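4.3 Saving and loading a table in Drikness

A saved table stores the position, rotation and lock state of every object. Hands and hidden zones are stored only if the host turns them on.

1. Open the Host menu and select Tables.
2. Choose an empty slot. There are 80 slots per account.
3. Type a name of no more than 15 characters, then press Save.
4. Wait for the slot marker to turn green before closing the menu.

CAUTION: Saving to a slot already in use overwrites it. Overwritten tables cannot be recovered.
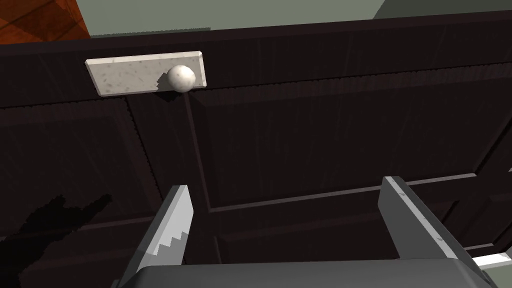
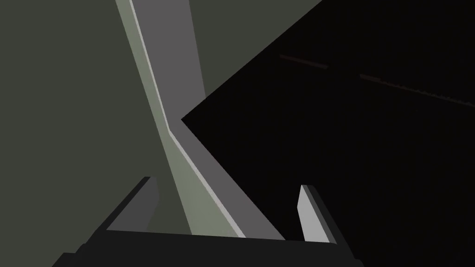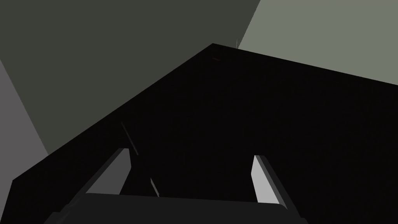
Fig. 17. Rendered views. The first shows a cabinet door and a drawer front with a round white knob.

5. To load a table, select its slot and press Load. All seated players are returned to the lobby for a moment.
6. Reassign seats under Host > Players.

NOTE: Decks made with the Sultana card editor must be present on the host's machine. Missing decks load as blank cards.

NOTE: Tables saved in version 79 or earlier open with physics locked. Clear the Lock All box to release them.

For automatic saves, see section 4.4.

Erkine Games | Manual text: Wahyudi Saragih | Contact support | Back to top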